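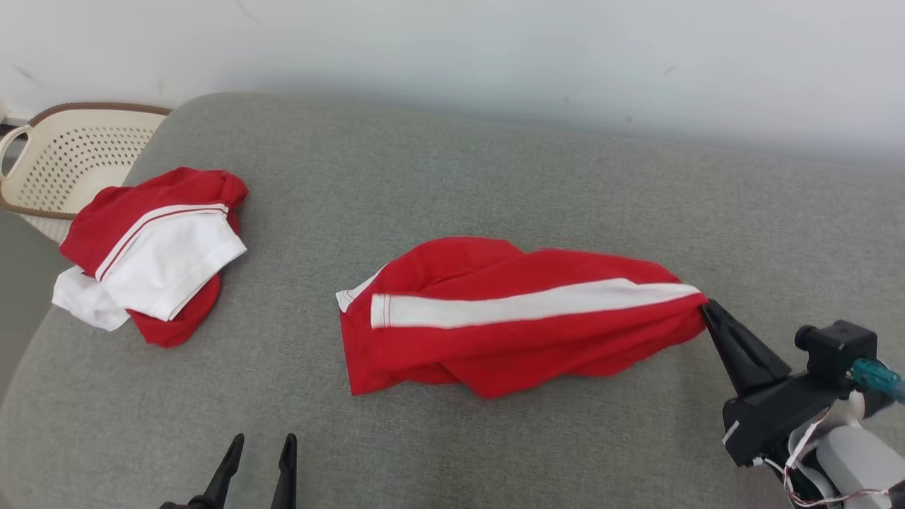 Prenda roja y blanca sobre una superficie tapizada de color gris, con un cesto de plástico al fondo.

NOTA DE PRENSA

La Fundación Herkbridge abre la segunda fase de su programa de donación por nómina

Figueroa, 11 de marzo de 2020. La Fundación Herkbridge comunica la apertura de la segunda fase de su programa de redondeo solidario en nómina, destinado a financiar el transporte adaptado de pacientes en tratamiento de diálisis. El plazo de adhesión para empresas permanecerá abierto hasta el último día de mayo.

El programa permite a los trabajadores de las empresas adheridas ceder los céntimos de su salario neto mensual, o una cantidad fija de su elección, con cargo directo a la nómina. La empresa practica la retención, la identifica con un concepto separado y transfiere el importe agregado a la cuenta finalista de la fundación. La primera fase se cerró con 22 empresas participantes y 746 trabajadores inscritos. Las cantidades recaudadas se aplicaron a 801 trayectos de ida y vuelta entre el domicilio de los pacientes y el centro de diálisis de Figueroa. 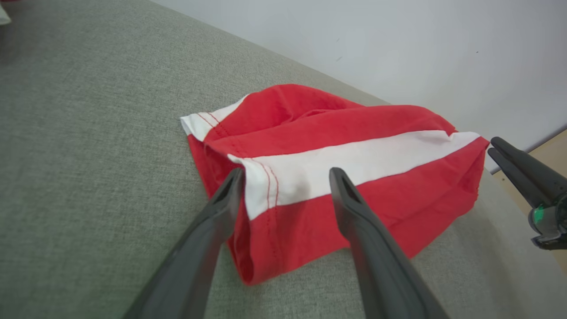
La segunda fase introduce cambios en el procedimiento de alta y en la justificación de los fondos. La solicitud individual se tramitará mediante un formulario único, firmado por el trabajador y remitido por el departamento de personal, que sustituye a los dos documentos exigidos hasta ahora. Para facilitar su localización en los expedientes en papel, el formulario lleva una franja blanca ancha en horizontal sobre fondo rojo, con el código de la empresa impreso dentro de la franja. Los formularios del modelo anterior conservan su validez y no requieren renovación.

La gestión informática de las aportaciones corresponde a Wuvbridge, que ha adaptado su módulo de remesas para admitir modificaciones de importe hasta el día 22 de cada mes. Las solicitudes recibidas con posterioridad surtirán efecto en la nómina siguiente. La baja es voluntaria, no exige preaviso y no genera coste para el trabajador ni para la empresa.

El servicio de transporte seguirá a cargo de la cooperativa Nandcombe. La fundación abona cada trayecto contra factura y publica trimestralmente la relación de importes, sin datos personales de los usuarios. Los gastos de administración del programa se cubren con fondos propios de la entidad.
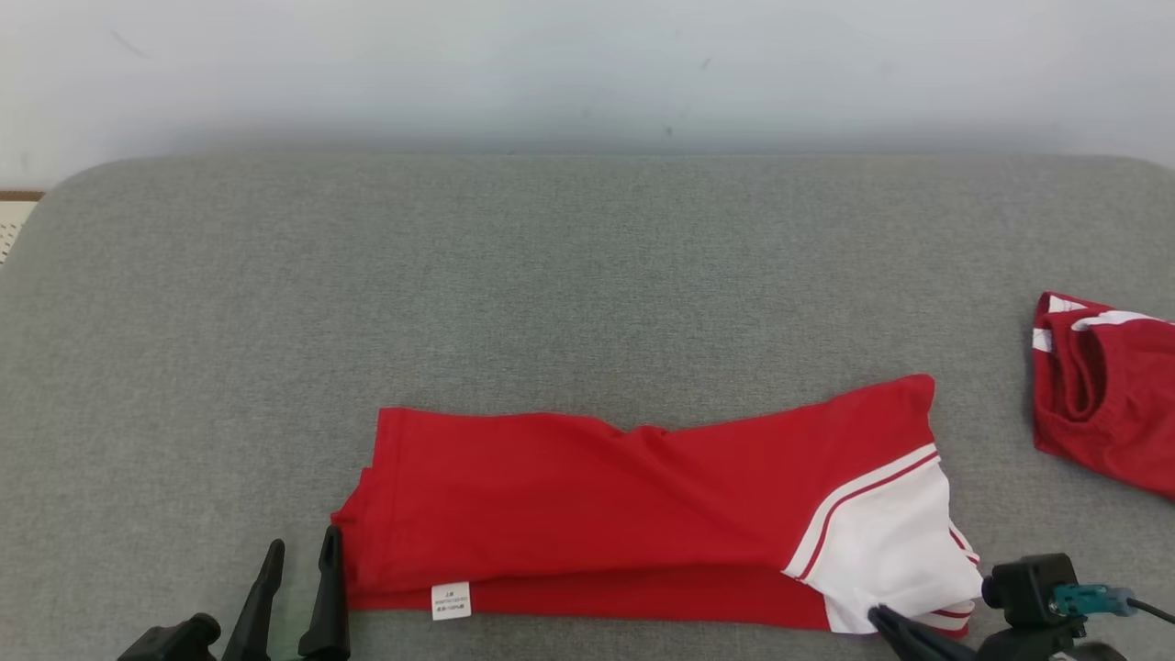 Prenda roja doblada sobre una superficie acolchada gris.

Las empresas interesadas pueden solicitar el convenio de adhesión y las instrucciones técnicas para la integración en nómina al área de colaboración empresarial de la Fundación Herkbridge. La documentación se facilita en formato electrónico y en papel.

Sobre la Fundación Herkbridge
Entidad sin ánimo de lucro con sede en Figueroa, dedicada a la financiación de servicios de apoyo a pacientes crónicos.

Contacto para medios: Fundación Herkbridge, área de comunicación.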